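How to Sort and Rotate a Play Kitchen So It Gets Used Again

I love a play kitchen. I have set up four of them now (two at home, one at my sister's, one at the Nalanbridge playgroup), and every one of them went through the same sad stage, where everything lives in one big bin and the only game left is "tip out the bin." If that's where yours is, good news! You can fix it in an afternoon with things you already own, and the change in how kids play is so much fun to watch.

What you need

A clear table or a patch of floor
Three or four shallow boxes with lids
A dishpan, dish soap and a soft brush
Two old towels
Masking tape and a marker
Small bits: a muffin tin, an egg carton, a couple of low baskets

Step 1: Get everything out

And I mean everything. Check under the couch, the bath toy bucket, the bottom of the stroller, the sandbox. Half of our play food had moved into the dress-up trunk. Put it all in one place where you can see it before you start making decisions, or you'll end up sorting twice. Don't worry about order yet, just get it all in front of you.

Do this while the kids are out or asleep if you can. A toy that hasn't been touched since last summer becomes the most precious object on earth the second it's spotted.

Step 2: Wash it

Plastic pieces go in warm water with a squirt of dish soap. Use the soft brush on seams and around labels, where the sticky stuff hides. Squeeze anything hollow underwater and then again over the sink. If gray water keeps coming out, or you see black specks inside, it goes in the trash. Wood gets wiped with a damp cloth and dried right away, never soaked. Felt food can be dabbed clean with a little soap and laid flat.
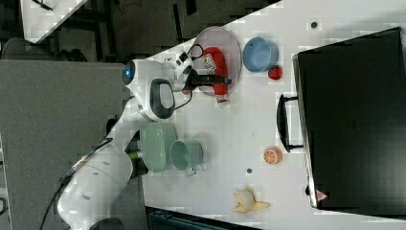
Leave everything on the towels overnight. I used to rush this part and pack things away after an hour, and I paid for it with a box that smelled like an old sponge. Stand cups upside down, prop lids open, and turn hollow pieces once before bed so the water can find its way out.

Step 3: Make your piles

Start with the quick ones: broken, missing a half, doesn't belong here. Look hard at small parts too. If there's a child under three in the house, anything that fits through a toilet paper tube should be put up high or passed along to a family with bigger kids.

Then sort what's left by how it gets played with, which works so much better than sorting by color or by set. Renu Bansal, who ran our playgroup before me, taught me to ask "what would a kid need to finish this game?" A pizza with no pan is a dead end. A pizza with a pan, a server and a plate is twenty minutes of restaurant.

Step 4: Turn the piles into menus

A menu is one box that holds one complete game. These are the ones we use at Nalanbridge, and please change them to suit your kids:

Breakfast: eggs, bread, a pan, a spatula, a cup, a small pitcher.

Soup: a pot with a lid, a ladle, every vegetable you own, two bowls.

Market: fruit, a basket, paper bags, a notepad for the shopping list.

Bakery: muffin tin, rolling pin, a lump of play dough, an apron, an oven mitt.

Write the menu on masking tape and stick it on the lid. Add a quick drawing for kids who aren't reading yet. My drawing of a ladle looks like a golf club and they still know what it means! 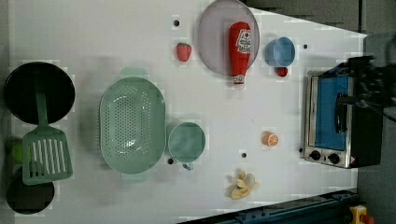

SETTING UP THE KITCHEN

Step 5: Put out one menu and a few basics

This is the part I get most excited about, because the kitchen looks almost bare and you'll be sure you've taken away too much. Trust it for a week. Put out a single menu box plus the basics that never rotate: two plates, two cups, one pan, one big spoon. If you have more than one child, double up on whatever they fight over. At my house it's the whisk.

Set the heavy things low and the light things high. Hang utensils from hooks if you have them, or stand them in a can with the edge taped. Keep the top of the stove clear so there's somewhere to cook. Flat surfaces fill up fast and then the cooking stops.

Step 6: Swap on a schedule you can keep

We swap every two weeks. Korkor Nartey does hers on the first of the month and never in between, and her kids are just as happy. When you swap, let the kids pack up the old box with you, and check it against the lid as you go. A missing egg is much easier to find now than in March.

If a game is going strong, leave it. Our soup menu once stayed out for ages because it had become a hospital, and I wasn't about to shut down a hospital. 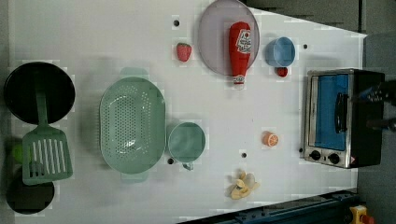 Play food and pans on the table.

Step 7: Add something real

Once the menus are running, tuck in one true kitchen thing at a time. A wooden spoon from your own drawer, a small metal bowl, an old tea towel, clean empty spice jars with the lids glued on. Real things have weight and they make great noises. Skip glass, anything sharp, and anything that held cleaner or medicine.

A few questions I get

Can I keep the boxes in the garage? Yes, if it stays dry. Paper labels and felt don't like damp.

What about play food with peeling paint? Let it go. It ends up in mouths.

My child only wants one box, always. Lucky you, that's a favorite! Keep it out and rotate the basics around it.

Do I have to wash it all every swap? No, a wipe is plenty unless somebody has been sick. We do the full wash twice a year.

If you come up with a good menu, please send it to me. Wajid Marwat wrote in with a dumpling stand and it's been our most requested box ever since.

Nalanbridge Playgroup Pages | Contact | © 2026 | Back to top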